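Unit 4: Setting Up a Sorting Table
Course notes, Workplace Organization, Brirkine Training Center
Instructor: Tincuța Bogdan

These notes go with the second half of Unit 4. Read them before the practical. The reading on aisle marking (Bhat, chapter 9) is still required.

4.1 The surface

A sorting table should be plain, light in color and clear before any work begins. Small parts show up well on matte white. They are harder to find on wood grain or on a patterned mat. Glossy tops throw back the ceiling lights and tire the eyes over a long shift.

Look at the floor as well as the top. Painted lines mark where walkways run, and cables and scraps of paper on the floor should be dealt with before you start -- it is much easier than doing it halfway through. In the view of the long table, note the yellow line on the floor past the far edge and the blue tray at the left end.

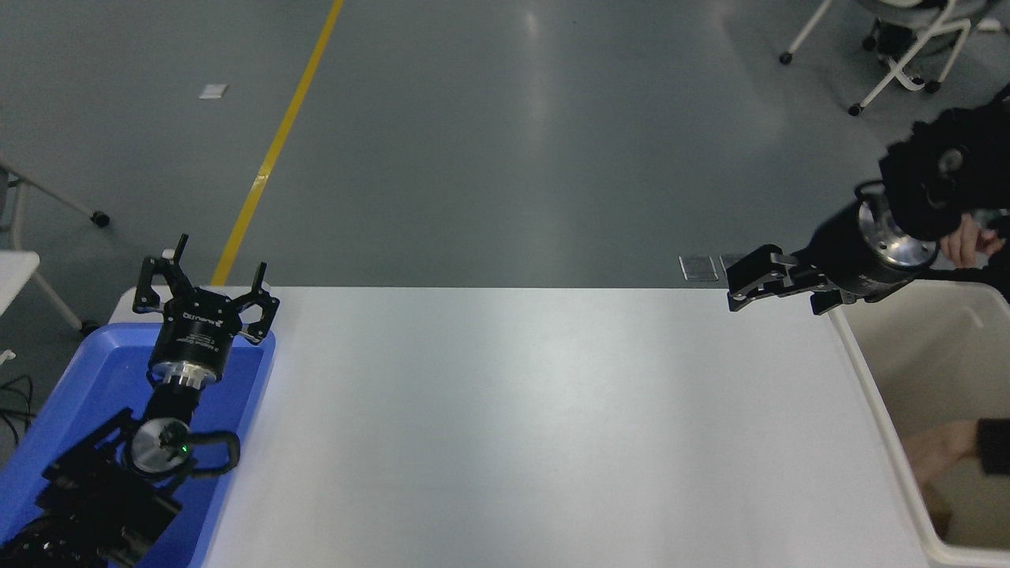 4.2 Trays and bins

We use two kinds of container in this unit.

Tray: shallow, with a raised rim. Use it for items you need to see and pick up one at a time. Do not stack items in it.

Bin: deeper. Use it for items that have already been checked. It can be plain, but it should be a different color from the tray.

Put the tray and the bin on opposite sides, with open table between them. The open part is where you turn an item over, check it and decide. If it fills up, stop and clear it. Ionuț Oprea's stockroom log, which we will read in June, lists 348 misplaced items, and over half of them had been set down in the middle "for a minute."

Left-handed students may switch the sides. Write the change on your layout sheet.
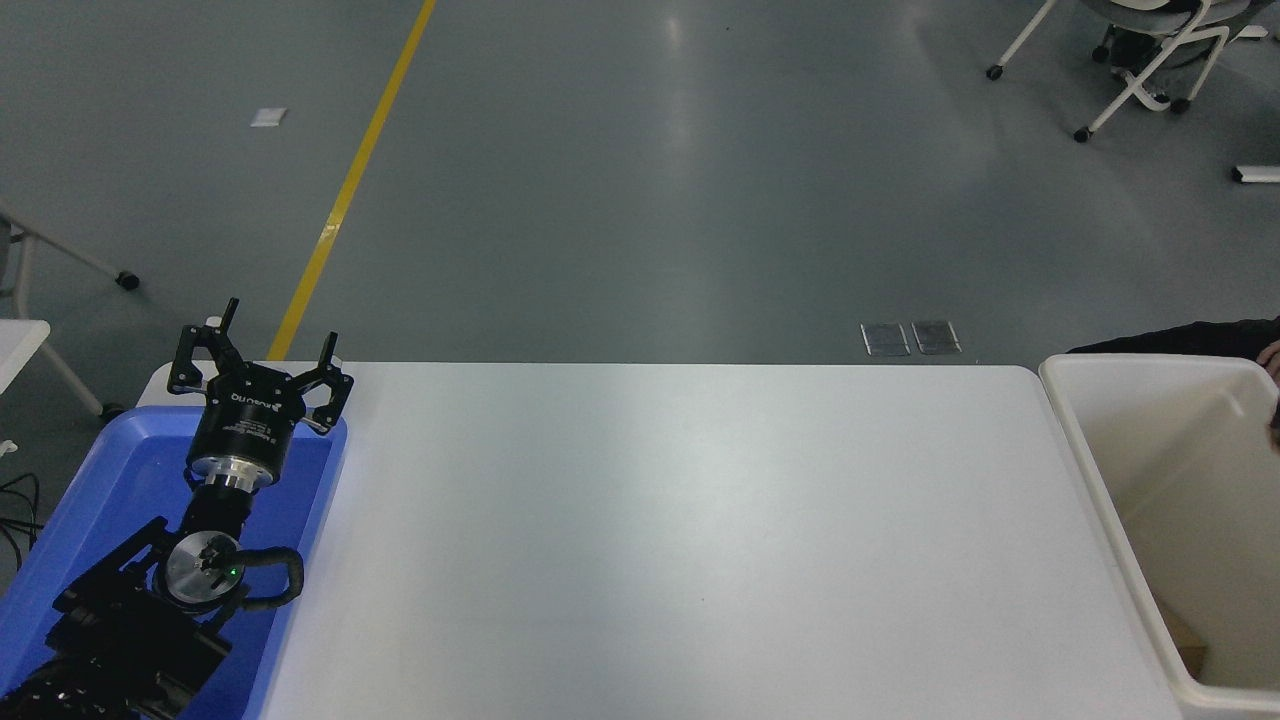
Figure 4.2. Blue tray at left, off-white bin at right, open surface between.

4.3 Before the practical

Draw your own layout on one sheet, seen from above. Mark the tray, the bin, the open area and the nearest walkway. Measurements are not needed, but keep the proportions close.

Bring the sheet with you. Layouts without a walkway will be handed back -- fix them and turn them in again at the next session.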